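Clillon publishes first results from its household and shop-floor chores trial

Two-armed machines finished 322 chores without help, but most took far longer than a person would, and some jobs were beyond them altogether

Hemard, 10 November 2018

Clillon, the automation testing firm, has published the first results of a trial that set out to answer a plain question: can machines do ordinary household and shop-floor chores yet? The short answer in the report is that they can do some of them, slowly, on a clear table and with objects they have met before. Clillon does not expect a general chore machine to be ready for sale to households in the near future.

The trial ran through October at the firm's workshop in Hemard. It used two-armed machines running control software from Lumanlan, with the list of chores and the marking scheme supplied by the retail and catering supplier Fonivora. Each arm has a gripper with two fingers. The machines worked on table-top jobs of the sort that come up every day in a kitchen, a stockroom or behind a shop counter: taking the lid off a pot, putting food in and covering it again, moving stock from a crate to a shelf, folding cloths, sorting cutlery, wiping down a surface and turning a dial to a setting.

A chore counted as finished only if the machine completed it from start to end with no person touching the machine, the table or the objects. Operators could stop an attempt at any time on safety grounds, and a stopped attempt was marked as failed. By the close of the trial the machines had finished 322 chores under these rules.

Speed was the weakest part of the results. Putting one item in a pot and replacing the lid is a job most people do without thinking. The best attempt by a machine in the trial took 60 seconds. Much of that time went on approaching the lid, stopping short, correcting and approaching again. Clillon's report says that faster settings were tried and dropped when the number of dropped lids went up.

"We wanted figures that a shop owner or a kitchen manager could use," a spokesperson for Clillon said. "If you run a small café and you are wondering whether to wait for one of these before you hire, our advice is to hire. If you make ready meals on a line and the same tray comes past all day, it may be worth a conversation."
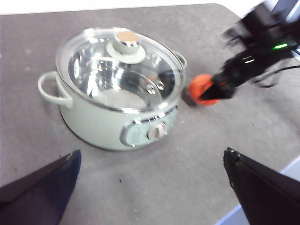 Kitchen chores produced the widest spread of results. Picking up a single firm, rounded object was among the most dependable jobs in the whole trial. Lids were harder. A knob gives the gripper something to hold, but the lid has to come up level, stay level while it is moved, and go back down on the rim without catching. Where a lid was set down slightly off centre, the machines often did not notice and carried on to the next step. These attempts were marked as failed, even when the rest of the chore had gone well.

Clear glass and polished metal also caused trouble. The machines rely on cameras to judge where things are, including small cameras fitted close to the grippers, and bright reflections can make an edge seem to be in the wrong place. Changing the angle of approach helped in some cases. Matt surfaces gave fewer problems, and the table coverings were chosen with this in mind. The report points out that a home kitchen cannot be relied on to be so obliging.

Dials and switches were tested as a separate group. The machines could usually find a dial and close on it. Turning it to the right setting was less certain, as a small slip between the fingers and the dial left the setting short. No chore in the trial involved heat. All cookware was used cold and unplugged, and the report says that work with hot food or hot water should wait until the basic handling is much more reliable.

On the shop-floor side, the machines did best at moving boxed goods of one size from a crate to a shelf. They did less well with bags, soft packets and anything that changed shape when held. Folding cloths was possible if the cloth began flat. A cloth that began in a heap was rarely folded to a standard that Fonivora's markers would accept. Wiping a surface was easy to do and hard to do properly: the machines covered the area they were given but could not reliably tell whether a mark had gone.

The trial also looked at how the two arms worked together. Some chores can be done with one arm, but many everyday jobs need one hand to hold or open something while the other does the work. Waiting was a common fault. One arm would hold an object near its target until the other had moved clear, and if the second arm was late the attempt could run out of time. Lumanlan has since changed the way its software shares out the steps, and the new version will be used from the start of the next round.

"The handling of single objects has come on a good deal," a spokesperson for Lumanlan said. "Putting several steps in a row is where we lose marks. An error in the first step is still there in the fourth, and the software has to learn to go back and put it right."

Fonivora said it had no plans to put the machines into its customers' shops or kitchens on the strength of these results. It will continue to supply chores for the trial and will add more items taken straight from its own stock, among them netted fruit, paper sacks and stacking bowls.

Staff who took part as markers were also asked which chores they would hand over if they could. Wiping down and putting away came first. The machines' best chore, moving boxes of one size, came close to the bottom of the list, with several markers noting that it was quick work already.

The second round will use the same marking scheme so that the results can be compared. Changes include more cluttered tables, objects the machines have not handled before, and ordinary room lighting in place of the bright overhead lights used so far. Clillon will also record how long it takes staff to set up each chore, a cost that was left out of the first round and that several shop owners had asked to see.

The full report, including the list of chores, the marking scheme and the reasons given for failed attempts, is available on request from Clillon. Businesses that would like to suggest a chore for the second round can do so through the same office. Suggestions should be for jobs that can be done on a table top, without heat, blades or cleaning chemicals.

Notes to editors

Clillon tests automated equipment for retailers, caterers and small manufacturers. It is based in Hemard and does not make or sell machines.

Lumanlan develops control software for two-armed machines.

Fonivora supplies kitchen goods and shop fittings to independent retailers and caterers.

Requests for the report and for visits to the workshop should be sent to the Clillon press office. Visits must be booked in advance, and groups are limited to the number that can stand safely behind the workshop barrier.

Ends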